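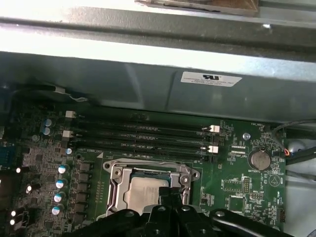 Right, a few of you asked what I've been up to with the old desktop computer, so make yourselves a cup of tea because this is going to be a long one. (It was always going to be a long one. You know me.)

1/ I bought it in July from the house clearance place in Flalham, after going in for a lampshade and coming out with neither a lampshade nor any sense of shame. It's a big old office tower, the sort that used to hum away under every desk I ever sat at, and I've been wanting one to learn on for ages.

2/ My plan is to take it apart as far as I dare, give everything a proper clean, and put it back together so it can live in the community room at Prulau and do the newsletter. Nothing fancy. People want to type a letter and print a bus timetable, bless them.

3/ First tip, and I wish I'd known it years ago: lay the case on its side before you do anything else. Side panel off, put it down next to you, and suddenly you're looking at the whole thing like a little town from the air. I could have stared at it all afternoon.
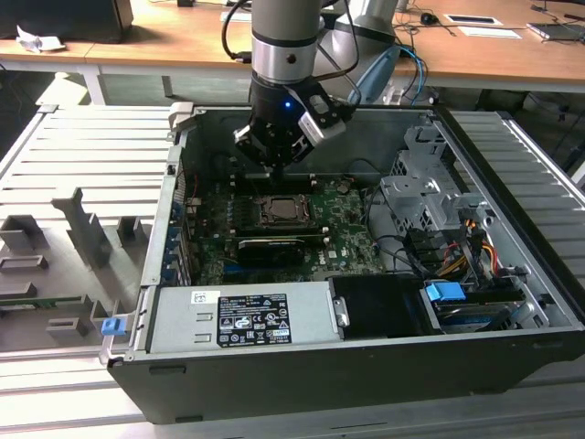

Side panel off and the case laid flat, drive cage over on the right with its bundle of coloured cables.

4/ I do love the blue bits! On this sort of case the coloured plastic tends to be the part you're meant to touch, the tabs and latches and so on, and once you've noticed that, the whole thing feels a lot friendlier. Somebody sat down once and thought about the person who'd have to open it, and I find that rather touching.

5/ Before you go near the insides: off at the wall, plug out, then hold the power button in for a few seconds. And touch some bare metal on the case before you touch anything green. I say this out loud to myself every time, like locking the front door.

6/ The memory was the easy bit. You press down the latch at each end of the slot and the stick comes up to meet you. I keep mine in an old egg box with a scrap of paper tucked under each one saying which slot it came out of. I paid 9 pounds for some extra sticks from Kuusk, and they came so well wrapped that getting into the parcel took longer than anything else that day.

7/ Now the processor. I'd been putting this off, I'll admit, and had got as far as cleaning the skirting boards to avoid it.
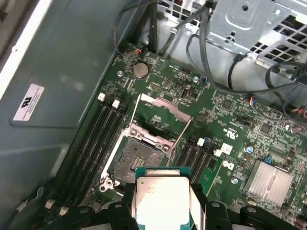 8/ On this kind of socket the pins are down in the board and the chip just has flat contacts on its underside, so the socket is the part to be frightened of. Lever up, metal plate up, and then the processor wants to go straight up and straight down - no sliding, no wiggling, and for heaven's sake no dropping. Hold it by its edges. There's a small mark on one corner to tell you which way round it sits, and I checked it, walked to the window, and checked it again.

9/ If you've got old thermal paste to deal with, a lint-free cloth and a drop of isopropyl alcohol will do it. Go gently and give it time to dry. A pea-sized blob of new paste is plenty when the cooler goes back on. I've seen people ice it like a bun.

10/ Someone asked about cost. I've set aside 260 pounds for the whole project, including a monitor and a decent keyboard, and I'm well under so far. Zillgate do refurbished monitors if you're looking, and they answered my very rambling email with great patience.

11/ Still to sort: a new little battery for the board, a good going-over with a soft brush, and some way of tidying those cables that doesn't involve freezer bag ties. Suggestions very welcome on that last one, I've got a whole drawer of the things and they look dreadful.

12/ I'll post again when it's time to switch it on. If you've got an old tower in the loft and have been wondering whether to have a look inside, do! Just find yourself a clear bit of table and an egg box first.

Aug 5, 2022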